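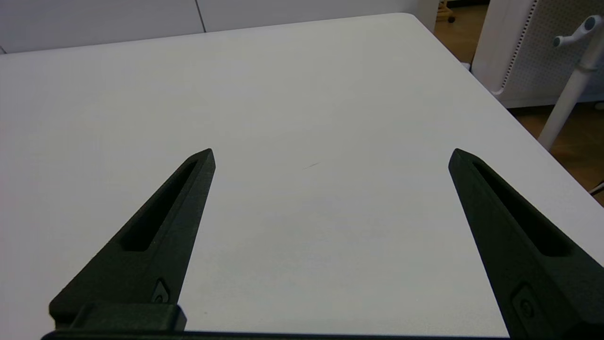 GRARKVILLE, Jan 19, 2025 – The auditor from Prurkalier asked to see the written rule for clearing the table between runs. The technician gave her the binder and went back to the console.

The rule was in section 5. Before each run the operator was to inspect the surface, remove anything not on the task sheet, and sign. There was a signature for every run. The signatures were alike to the point that the slope of the last stroke could be laid over the one above it.

"You sign these one at a time?" she asked.

"At the end of the shift."

She wrote that down. The Merkberg code of practice, which the site had adopted in September, allowed batch signatures for temperature logs and for nothing else. She had helped draft the clause. It had taken most of a winter, and the argument had been over the word "before."

The technician said that a mark on the tabletop had been reported as a foreign object by two different operators. Both had stopped the run, walked over, and rubbed it with a thumb. After that there was an unwritten rule that the mark was to be ignored.

"Write it," the auditor said.

"Write what?"

"The unwritten one. Location, length, date first seen, who accepted it. A surface with a known defect is a surface in a known state."

He opened a new page in the log and typed slowly. He asked whether a smudge needed its own entry. She said it did if anyone had ever stopped for it.
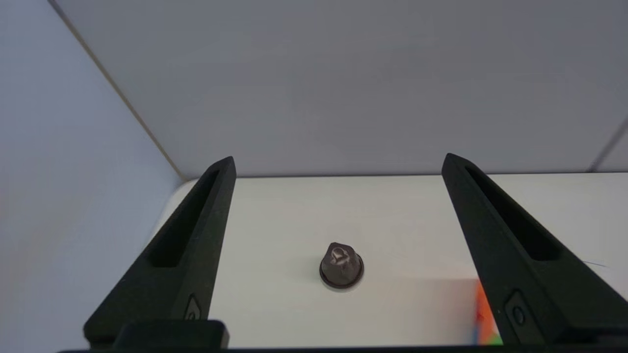

The second item was clearance. The Ondrejka procedure required the fingers to be open and the arm at rest before a hand crossed the edge of the table. At this site the operator placed the part, stepped back behind the line, said "clear" aloud, and waited for the console to repeat it. The auditor asked what happened when the operator worked alone.

"You still say it."

"To whom?"

"To the console. It has no microphone." He considered this. "The repeat is on a timer."

She looked at the part on the table, then at the task sheet, where it was listed as "brown, small." She asked for the word "brown" to be replaced by a part number. He told her the part had none. It had come in a mixed box with no packing list, and the people who had ordered the box had since moved to another building.

"Then assign one," she said. "Start at 1000."

He assigned it 1000. He typed a label, printed it, and then stood holding it, as the label was larger than the part. The procedure had no provision for this. In the end he stuck it in the log beside the entry and initialed across the corner.

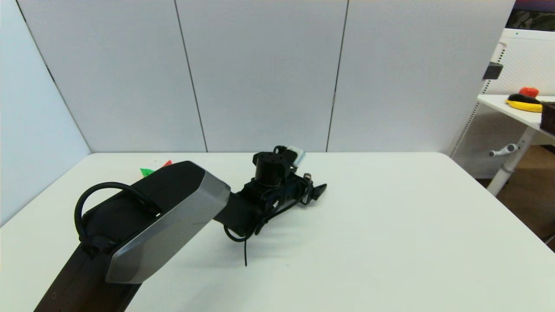
Cables were the last heading on her form. The code asked that any slack be logged at rest and again at full reach, with the arm held at each position long enough to take a reading. The log had the figure at rest. In the column for full reach someone had entered "same."

"It can't be the same," the auditor said.

"No."

"Who wrote it?"

The technician turned the page toward himself, although he had no need to. The slope of the last stroke was quite clear.

She marked the finding as minor and gave the site 9 days. He asked if he could correct it now, while she was there. She said the form did not forbid it – she had drafted the form as well. So he went behind the line, said "clear" in an ordinary voice, and they both waited for the timer.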